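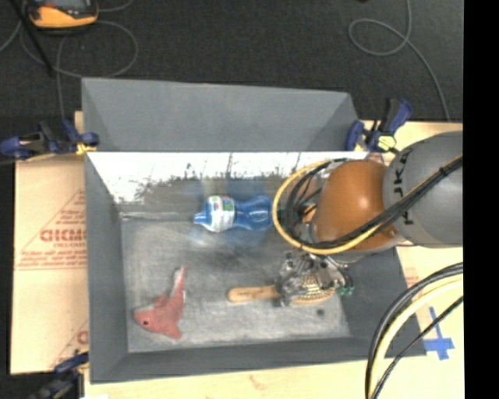
Figure 1. Household items in a gray bin: a blue plastic bottle, a plush sea animal and a brush with a wooden handle.

3.2 How families decide what to let go

We had gone into the Mukville interviews expecting that people would sort their belongings by use, keeping what they reached for and giving away what they didn't. A good many of them told us just that in the first few minutes, and then, once the coffee was poured and we had settled in at the kitchen table, they began to tell us something quite different. Things that had not been touched in years were kept without a second thought, while perfectly handy things went out the door with hardly a word.

Of the 43 households that took part, 30 allowed us to come back in March for a second visit, and we remain very grateful for their patience (and for a remarkable quantity of cake). Those return visits are where most of the material in this section comes from. Preben Grímsdóttir carried out the longer conversations, and her notes run to roughly 300 pages, so what follows can only be a small part of them.

The everyday goods named most often were bottles, brushes and soft toys (see Figure 1), and kitchen linens. Soft toys were by far the hardest to talk about. One father in the Grovari district had promised his daughters that each could keep seven, and then found himself arguing with them on behalf of the eighth. "I was the one who couldn't do it," he said, laughing a little. "They'd already picked." Brushes and bottles, on the other hand, were given up easily by nearly everyone, except where they had come from a parent's house.

This fits well with Vrabec's earlier work on moving house, in which he suggests that an object's last owner matters more than its last use. We would add one small point of our own - the person who does the sorting is often not the person who does the remembering. In several homes a box had been packed by one partner and quietly unpacked by the other, sometimes more than once, and both were happy to tell us about it as long as the other was out of the room. We return to these hidden rescues in Section 3.3, where we look at attics and garages.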